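Troltberg Institute of Technical Studies
Computer Hardware Teaching Group
Minutes of the February meeting, held Thursday in the Eden Room
Chair and minutes: Inger Bjarnason

1. Minutes of the previous meeting

The minutes were approved with one correction. The order for thermal paste was placed with Atska, and the entry naming another supplier has been struck.

2. Desktop assembly unit

The Chair reported on the revised layout for the assembly unit. The case lies on its side with the side panel off, and the parts to be installed are kept in the gray tray to its left. The hard drive stands upright in the tray, the processor lies flat in its pocket, and the long slot holds a memory module. The group agreed that the layout is to be the same at every station, so that the written instructions can refer to "the tray" and "the case" without further explanation. 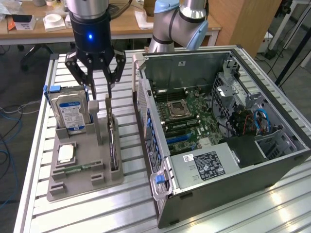

Căpraru asked whether the processor should be the first part installed, given that students in the autumn section had begun with memory and then found their hands crowded at the socket. After discussion the group agreed that the processor will come first, memory second and the hard drive last. The instruction sheet will be amended before the next section begins.

A second question concerned the storage of processors between sessions. It was agreed that they will be returned to their clamshell packaging and will not be left in the trays overnight.

3. Handling and static precautions

Wrist straps remain compulsory for students. Three straps failed the continuity check and have been withdrawn. Replacements will be charged to the consumables line.

The group reviewed the wording on memory modules. The present sheet says only "insert firmly," and this was considered too vague. The new wording will direct students to match the notch to the slot, hold the module by its short edges, and press evenly until the latches close.

4. Parts inventory

The inventory is almost complete. Memory modules are listed at 75, of which 4 are marked for disposal. Hard drives stand at 20, and no purchase is proposed this term. The drive rails are to be recorded together with the drives - they have been listed separately until now, and this has caused repeated confusion at checkout.

The remaining allocation for the unit is $2000. The group recommended that it be held for replacement motherboards. Bent socket pins continue to be the most expensive form of damage, and the socket should be left uncovered only while a processor is being fitted. 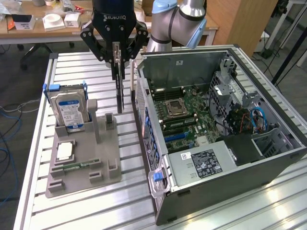
Inger Bjarnason

5. Cable work

The section on cables was carried over from the previous meeting. It was agreed that students will connect the drive only after the instructor has checked the memory and processor. Loose cables are to be moved clear of the board before any part is installed. The power supply is to remain disconnected from the wall outlet throughout the exercise, and this sentence will be moved to the top of the sheet.

6. Other business

A request to borrow two cases for the open evening was approved, provided that they are signed out and returned complete with side panels and screws.

The label printer is out of tape. The Chair will order more.

7. Actions

Amend installation order and memory wording: Căpraru
Combine drive and rail entries in the inventory: Chair
Order wrist straps and label tape: Chair

The meeting closed at 4:20 p.m. The next meeting will be held in the same room.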